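Home | Games | Studio | Partners | Careers | Contact

About Ulano

Ulano is a small game studio for the online casino market. We make slots and quick table games, and we deliver them to operators through one integration. The company was started by Deming Han, who before was a mathematician for a lottery supplier and wanted to make games with his own rules.

Our first title, Bovon, went live with 3 operators. Today our games are offered in 104 online casinos, and the team has grown to 9 people. We still work in one office and we still eat lunch at the same table. 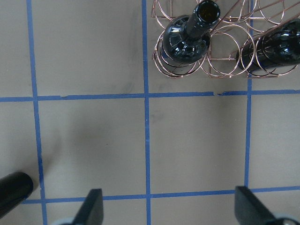
How we make a game

Every game begins with the math model. Before any artist draws a symbol, we play the numbers for many weeks and change them until the game feels fair and also exciting. Our grid game Prukstead had 238 versions of the pay table before we were satisfied with it.

After this comes the art, the sound and the testing in an independent laboratory. We do not release a game in a market where it has no certificate.

What is next

In April we will present Hao, our first game with a shared bonus round for players at the same virtual table. Partners can ask for a demo already now.

We support safe play. All our games have session reminders, and the operator can set the limits for bets and for time.

Comments

reelfan_tom: Bovon is still my favorite, please bring back the old music!

Marta K.: Will Hao work on older phones? Prukstead is a bit slow on mine.

spinwise: Nice to read who is behind the games. Good luck with the new one.

© Ulano. All rights reserved. 18+ only. Contact us | Back to top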